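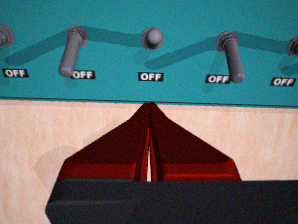
Gray toggle switches on a teal panel.

Labeling the switches in your workshop

Every home workshop has a switch that does nothing. Mine was put in by the previous owner, and I flipped it faithfully each morning for most of a winter before I traced the wire and found it ended in a wad of tape behind the paint shelf. The shop was no warmer without it, but I felt better informed.

So label your switches. Do it on a Friday evening, when you weren't going to finish the bookcase anyway.

Start with a helper and a lamp. Plug the lamp into each outlet in turn and have the helper shout when it goes out. Agree on the shouting beforehand. "Okay" can mean on, off, or that somebody is bored and going in for dinner.

Write everything on masking tape first. You will get two of them wrong. Live with the tape for a couple of weeks, correct it in pencil, and then make the real labels.

Name the thing, then the place: "Lights, bench" or "Fan, back wall." Leave out "main." I had three mains at one point. Leave out jokes as well. My brother-in-law has one marked "Do Not" and has forgotten the rest of it.

Clean the surface with rubbing alcohol before you stick anything down. Dust is the reason labels end up on the floor, where they will correctly identify the floor as the dust collector.

Paper labels under clear packing tape hold up well enough. I have also used the Bodin stick-on strips, 30 to a sheet, and they're fine if you press the corners down with a spoon. Permanent marker straight on the panel is quick – and so is regretting it.
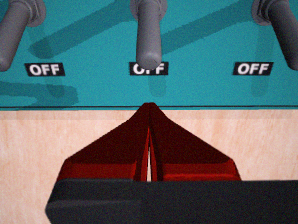 Léonie Delorme wrote in to object to the masking tape. Hers baked on over one summer and came off in crumbs, and she now uses the blue painter's kind for anything temporary. She also puts the date on each piece, so she knows how long she has been meaning to replace it. I've adopted both habits, the second with some discomfort.

A few leftovers:

Keep a written list of what each switch controls and tape it inside a cabinet door. Mine says "good until 2033," which was optimism.

Never put a label over a screw head.

If a switch feels warm, buzzes or crackles, stop using it, turn it off at the breaker and call an electrician. A label reading "buzzes" is not a repair. I have seen one.

Spare labels go in the drawer with the tape measure. The tape measure is at the neighbor's.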